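Section 9. Drying and Finishing Hand-Washed Items

9.1 Purpose of this section

This section explains how to dry, shape and store knitted items and soft bedding after washing in the Clarholm 30 compact washer. It applies to model number 2259 and replaces the drying instructions in the June leaflet. Read Section 8 (Wash Programs) before you begin.

CAUTION: Do not place knitted items in a tumble dryer unless the care label on the item permits it. Prevelach does not accept responsibility for shrinkage, felting or loss of color caused by machine drying.

9.2 Before you start

You will need the following:

Two clean, dry bath towels
The flat drying rack supplied with the washer
A tape measure
Rust-proof pins (optional, for items with an open stitch)

Measure the item before its first wash and write the width and length on the record card inside the back cover. The measurements will be needed at step 5.

9.3 Removing water

1. Wait until the door light goes out, then open the door fully.

2. Lift the item out with both hands, supporting its full weight. Do not pull it by a sleeve, strap or corner.

3. Lay the item on the first towel. Roll the towel and the item together from one end and press down firmly along the roll. Do not wring or twist.

4. Unroll the towel. If the item still drips when lifted, repeat step 3 with the second towel.

NOTE: The Gentle program ends with a short spin. Heavy knits may hold more water than light ones at the end of this program and will often need both towels.

9.4 Shaping and drying

5. Place the item on the drying rack and ease it back to the measurements on the record card. Work from the center outward. Ribbed knitting draws in as it dries and may be widened slightly at this stage.

6. Straighten hems, cuffs and edges by hand. An edge left curled under will dry slowly and may keep its fold.

7. Stand the rack in a room with moving air, away from direct sun. Leave a clear space of at least 30 cm on every side.

8. Turn the item once the upper surface feels dry to the touch.

CAUTION: Keep the rack away from radiators, stoves and open fires. The rack's plastic feet soften at 80 °C and the frame may collapse.

WARNING: Do not place the rack on top of the washer while a program is running. Movement during the spin can cause it to fall.

9.5 Velvet and other pile fabrics

Bed covers and throws with a raised pile may be washed on the Gentle program if the care label allows. Shake the cover once outdoors or over a bath, then hang it over two parallel lines so that the weight is shared. When it is fully dry, brush the pile in one direction with a soft clothes brush. Patches of lighter and darker color are usually caused by pile lying in different directions and do not mean that the dye has been damaged.

Do not iron the pile side. Creases may be eased by hanging the cover in a steamy bathroom and brushing it again afterward.
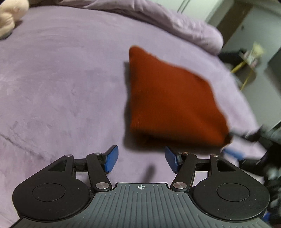 Dark or strongly colored knits should be kept off pale bedding until they are completely dry. Damp wool can pass color to another fabric long after the wash water has run clear. To test an item, press a damp white cloth against an inside seam and check the cloth for color.

9.6 Storage

9. Fold knitted items and store them flat. Hangers will stretch the shoulders.

10. Store pile fabrics loosely rolled, with the pile facing outward, in a cotton bag. Do not use sealed plastic — trapped moisture will cause mildew.

9.7 Spare parts and advice

Replacement feet for the rack are available from Histside Parts under the name Bawa foot set. Please quote the model number when ordering.

Questions about fabric care should be addressed to Amerley Aryee, Customer Guidance. Corrections to this manual should be sent to Ama Nyarko, Technical Publications.

Section last revised 01/08/2024. Continue to Section 10, Cleaning the Filter.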